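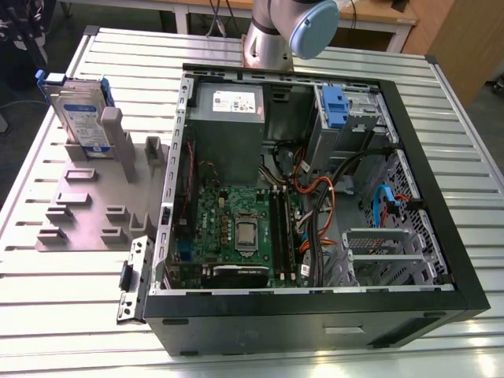

Tultstead's repair evenings are coming back in March, and this time they're moving into the old Orno shop on the high street

After a winter of planning, painting and a great deal of borrowed furniture, the Tultstead Repair Evenings are returning for a new season, and we couldn't be happier to be opening the doors again!

The evenings are free and open to anyone who lives or works in the town. Bring along a lamp that flickers, a coat with a stuck zip, a radio, a toaster, an old computer, and sit down with someone who enjoys mending things. You'll be asked to join in if you'd like to (no experience needed, and we have plenty of spare screwdrivers).

Last season more than 100 items came through the door, from garden shears to a much-loved music box, and lots of visitors went home having used a soldering iron for the first time.

The new home is the former Orno shoe shop, which has been lent to the town by Boner & Sachdeva, the family firm that owns the building. It has big front windows, step-free entry and, at long last, enough plug sockets. There is room for 24 people at the benches, with a tea table at the back and a corner for children to take apart things that are past saving.

New this season are four beginners' sessions:
Sewing on buttons and patching knees
Wiring a plug and checking a fuse
Looking inside a desktop computer
Sharpening kitchen knives and garden tools

Each one lasts 30 minutes and is repeated through the season, so there's no need to worry if you miss one. Places are first come, first served on the night.

Doors open at 6pm and the kettle goes on shortly before. Please bring one item per person, along with any leads, keys or loose parts that belong to it. We can't take microwaves or anything that runs on petrol.

Anyone who would like to help at a bench, or who has good hand tools to pass on, is very welcome to call in at the shop during an evening and say hello.

Ends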